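Misus releases new planning software for belt picking

The software company Misus has released a new version of its motion planner for robot arms that work above conveyor belts. The release was announced on 25/12/2024 and can be downloaded by all customers who have a support contract.

The main change is in how the planner and the perception module speak to each other. In the old version, the perception module sent one position for each part and the planner made one path from it. If the position was corrected later, the path was thrown away and a new one was calculated from the start. In the new version the planner keeps the first part of the path and changes only the end of it, so the arm does not need to stop and wait.

Development was done at the company's test site in Pridthorpe, with flat white parts that have a round hole in the middle. Such parts are difficult for the software. The hole shows the color of the belt, and the old perception module sometimes took one part for two. The new module first looks for the outer edge and then checks if there is a hole inside it.
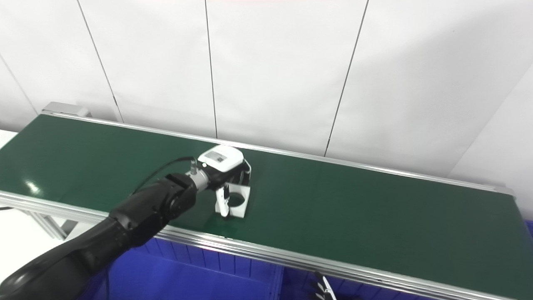

Gemechu Yilma wrote under the announcement that the replanning is welcome, but that he would like to see the same tests with parts that lie partly on top of each other. In his opinion a single part on a belt says little about a real packing line. Misus answered that overlapping parts are planned for a later version, and gave no date.

The planner was trained and checked with 3000 recorded picks. According to the company, the old version finished 2310 of them without a correction by the operator, and the new version finished 2634. The remaining cases are mostly grasps where the fingers came down too close to the edge of the part - a problem of the grasp scoring, and the planner itself can do little about it.
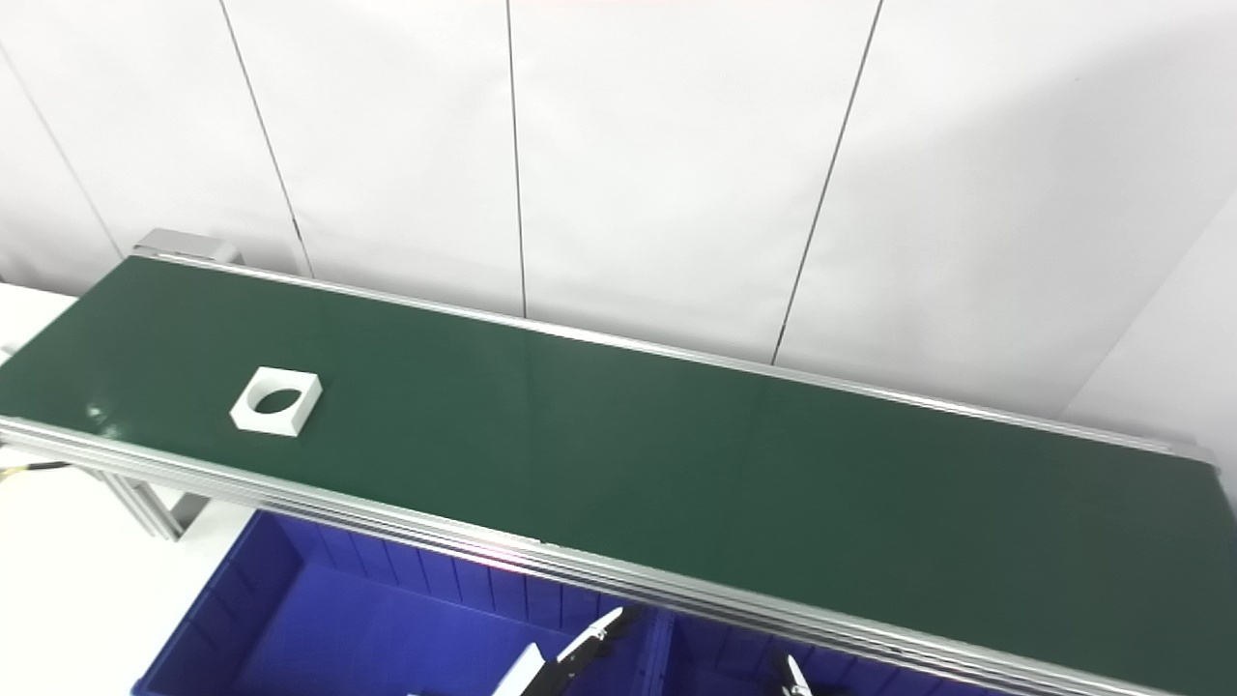
A second change concerns the rail of the conveyor. Until now, users had to enter the height of the rail by hand, and a wrong value could make the planner refuse paths that were completely safe. The new version reads the height from the calibration file. Users of Sundness controllers must make a new calibration before they install the update, as their old files do not contain this value.

Salvador Carrilho, who leads the planner team, said that the calibration takes around 5 minutes and that a short guide is included in the download. He also asked users to keep a copy of their old settings - the format of the settings file has changed and it cannot be changed back.

Support for Alipour controllers is not part of this release. It is expected in March, together with a new log viewer.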